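# The robots learning to pack by hand

At the Findine lab on the edge of Zollthorpe, most of the robot training is done without a robot. People do it instead, in four-hour shifts, putting groceries into baskets and taking them out again.

The method is simple enough to explain. A person carries out a task while cameras and handheld trackers record where the hands go and what they meet on the way. Those recordings are then used to train a program that drives a pair of mechanical arms. The arms never see a written instruction. They only have the examples.

Earlier work at the lab relied on steering the arms directly with joysticks. It was slow, and the movements came out stiff. An operator could manage 18 packing runs in an hour before tiring. Working with the hands close to the goods, the same operator reached 138 in a morning, and the movements looked more like the ones people make at a checkout.

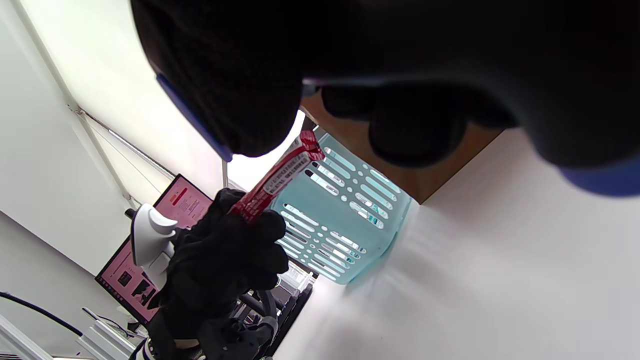 *A snack packet held in a gloved hand beside a plastic basket, with a white handheld controller alongside.*

Small packets are among the hardest things to teach. A tin keeps its shape wherever it is held, but a thin wrapper folds, slides and catches the light. Gajewski, the program trained on the recordings, dropped most of the slim packets it was given in its first trials. It tended to close its fingers too late – the packet had already tipped by then.

More recordings helped a little. What helped more was variety. The team moved the baskets, changed the lamps and asked people to pick up the same item from awkward angles. After two rounds of this, the program began to correct a bad grip part of the way through a lift, something the joystick version had never done.

There are limits. Gajewski still struggles when goods are piled on top of each other, and it has been tested only on small items. A second program, Idico, is being trained on the same recordings to find out how much of the result depends on the software and how much on the examples. The first comparison is due in April.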